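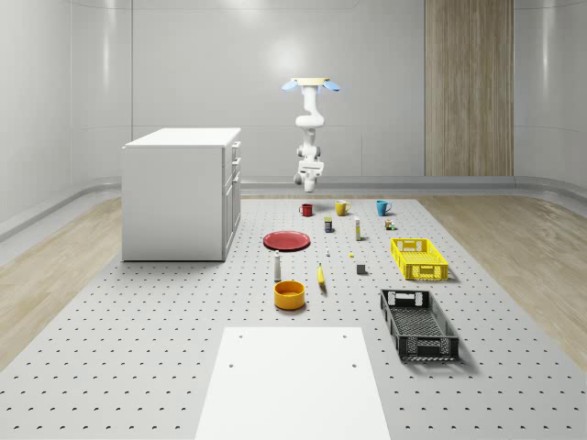 Isn't a speed limit enough on a simulated cell, asked one reader of the June draft, when no one can get hurt in it? Great question, and we hear it a lot! The habits you build in Zumotley go straight onto a real arm later, so we treat the rules the same way in both places.

4.2 Before the first run

1. Open the Kaewsai scene and send the arm to its home pose. The gripper should be clear of every mug, crate and box on the table.
2. Set the speed cap to 200 mm per second.
3. Draw a keep-out zone over each piece of furniture.

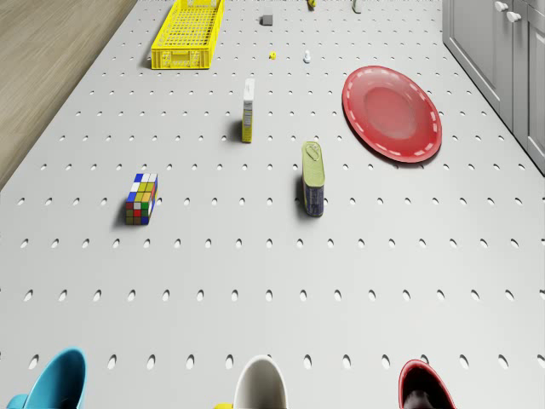

4. Check the zones from at least two views. A zone that looks fine from one side can be far too short from another.
5. Press Stop while the arm is moving. Do this 3 times, in different poses. It's a quick test and a really satisfying one to pass!

Note: Stop events are logged under code 2759.
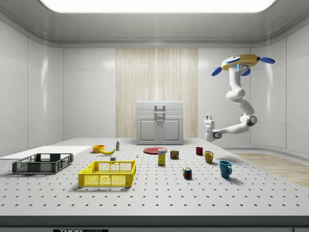

6. Save the zones with the scene, then reload and look them over again.

CAUTION: Never raise the speed cap to make up for a slow grasp plan. Fix the plan first, then repeat steps 4 and 5.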